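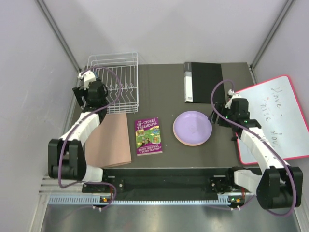 Item 2: wire dish rack, paper folder and paperback on the gray tabletop.

Minutes, 28 January 2025
Present: C. Godoy (chair), Otevel, Rulley

1. Minutes of the previous meeting approved.

2. Table storage. White-coated wire rack to stay at the back left. Folder to be kept flat in front of it — no loose sheets. The 117-Storey Treehouse to be logged under 1509.

3. Rulley to obtain a price from Bumik for 2 further racks.

4. Wall scuffs, left side. Deferred.

Next meeting: room 26.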